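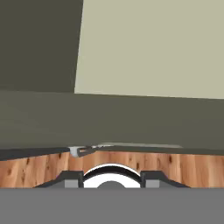

Dultano is after people to drive simulated arms for our October collection round. Casual, paid by the session, from home or at our Sellthorpe office. You steer, we log it, the model learns off your runs. A fair chunk of the work is close in, wrist view only: fingers open, nothing held, a bit of wood grain between them and a dark ledge further back, and you work out your approach from that. Gaming hands welcome. No robotics background needed.

We have 1,615 kitchen runs so far and want a lot more, from diffrent people with different habits. Fourteen spots. Sessions start 9 am or 1 pm. You'll need decent internet and patience for redos. Scrappy runs get kept too, just flag them. Training paid at the same rate.

To apply: short email to Tarun Prajapati, say which sessions suit and wether you're left-handed. No cover letter please.
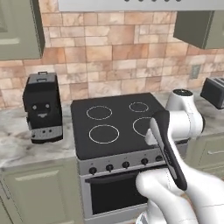
Lewis Laing: Did the last round. Do the knob tasks early in your shift, they need a steadier hand than you'd reckon. Pay came through on time.

Yung-ching Chiu: Can I do mornings only?

Tarun Prajapati: Yep, mornings only is fine, put it in the email.

Contact Dultano | © Dultano, Sellthorpe | Back to top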